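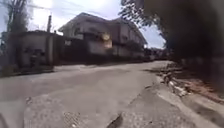 Care package drive: letters or no letters this year?

Forum: Running a Group > Support for Serving Members and Families

packing_shed
We're finalising the list for the deployment boxes and I need a decision on letters before the end of April. Last year 1,416 boxes went out of the Minley hall and every one had a handwritten letter in it, mostly from primary school kids. Checking them took longer than the packing did. Every letter gets read by two people, surnames and addresses get crossed out, and a fair few get pulled altogether.

My proposal is to drop the individual letters and put in a printed card with a group message. Same card in every box. I'd like to hear from other groups who've gone one way or the other.

tuppence_h
Don't drop them. My husband has done two deployments and he couldn't tell you what snacks were in the boxes, but he kept a letter from a kid in Grade 2 about her chooks. It's still in his toolbox.

packing_shed
I don't doubt it. I've got the thank-you emails as well. I'm asking who is going to read them, as last time it was mostly me and my sister at my kitchen table until midnight.

graderdriver
We went to cards at Clestthorpe three years ago. No complaints from the unit. Packing finished at 2 pm and everyone went home. I'd do it again.

saltbush77
No complaints isn't the same as it going well. Who writes to complain about a free box?

graderdriver
Fair enough, but I wasn't going to survey them about a card.

old_sig
Ex-serving here. I'll give a different view to tuppence. Some of those letters are hard going. I got one asking if I'd killed anybody and another telling me the writer hoped I wouldn't die. Kids mean well and I wasn't upset, but a younger bloke in our section was in a bad way at the time and I binned his before he saw it. If you're going to send letters then the reading has to be done properly. If you can't do it properly, send the card.

tuppence_h
That's a good point and I hadn't thought about it from that side.

saltbush77
Isn't that an argument for telling the schools what to write? We send teachers a half page. First name only, tell them about your pet or your sport or your town, ask a question if you like, no war questions. The number we pull dropped to nearly nothing.

packing_shed
Could you post the half page?

saltbush77
Will dig it out. It's on the old laptop.

mrs_fennel
We do a mix. Cap of 30 letters per school, first in. The rest of the boxes get a card. Each section gets a few letters between them and they pass them around. Reading takes two of us one evening.

graderdriver
So some people open a box and get a letter and the bloke next to them gets a printed card. I don't like that.

mrs_fennel
They go in a shared envelope marked for the section, not in the boxes. Nobody misses out.

graderdriver
OK, that's better than how I read it.

packing_shed
What does the card cost people? I've had a quote from Qureshi Print for 3,000, folded, one colour, and it's more than I wanted to spend. We'd have leftovers for next year, but only if we leave the date off.

graderdriver
Leave the date off. We used an ordinary postcard, no fold. Cheaper and it weighs less.

old_sig
On weight, are you still putting the Tastis bars in? They melt. By the time ours arrived you could have drunk them.

packing_shed
Bars are out. Muesli biscuits and jerky this time, plus socks.

old_sig
Good. More socks.

tuppence_h
Back on letters, I'll put my hand up to read. I'm an hour from Minley but you could post me a bundle. I'd sooner do that than see them go.

packing_shed
Thanks, I'll message you. I'm leaning towards mrs_fennel's way with a cap and a section envelope, and the plain postcard in each box. It still needs to go past the others at our meeting and at least one of them wants no letters at all, for privacy reasons.

saltbush77
Found the half page. It's a scan and a bit crooked. Where do you want it sent?

packing_shed
Same email as the drive, it's in my profile. Ta.

graderdriver
I still think you'll be at that kitchen table until midnight, but good luck with it.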